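Stullon Bedspread, light blue

Item 2181
Full / Queen. Twin is sold out, back in January.

Plain light blue bedspread, one layer, no quilting. Made for rooms where the bed does double duty: sleeping at night, sorting and folding clothes the rest of the day. Lies flat, stays put, doesn't grab at knits.

Details
Weight: 309 gsm
Cotton / polyester blend
Hemmed all four sides, square corners
Preshrunk, but allow a little (see care)
Light blue only for now. Gray is coming, no date yet

Care
Machine wash cold, with like colors. Wash by itself the first time. Tumble dry low, take it out while its still slightly damp and spread it on the bed, most of the wrinkles drop out. No bleach. Warm iron ok on the back.

Shrinkage after first wash is up to 4 percent. We measure before washing so please dont send it back for being an inch short after.

Folding on it
Lots of you asked about this after the Rusa folding board page. You don't need the board. Light things show up well on the blue, cream and white especially, so you can see where the sleeves and hems are. Lay the garment out flat, smooth from the middle, fold in the sides, then up from the bottom. Bright colors first time out of the wash: keep them off the bedspread until they are fully dry. Yellows and oranges can transfer same as reds.

Delicate pieces, put another cloth underneath.

In the box
One bedspread
Cotton storage bag with drawstring
Care card

No pillow shams. Shams are listed seperately under Povari.

Shipping and returns
Ships in 4 business days, longer for orders of 12 or more (hotels, dorms, write to us first). Returns accepted unwashed, in the bag. Washed returns only for a fault in the weave or the hem.

Questions
Sizes and stock: Rajitha Abeysekara
Bulk orders: Yaw Atinga
Faults and returns: Indrek Petrauskas, mornings only

Also see
Rusa folding board
Povari shams, set of two
Seneviratne under-bed box, low

Price on the Full / Queen holds until the Twin is back in stock, then both go up a bit. Old stock with the narrow hem is gone, please stop asking for it :)

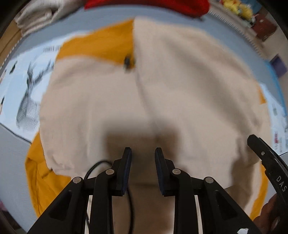 Page last changed: January, 4:12 pm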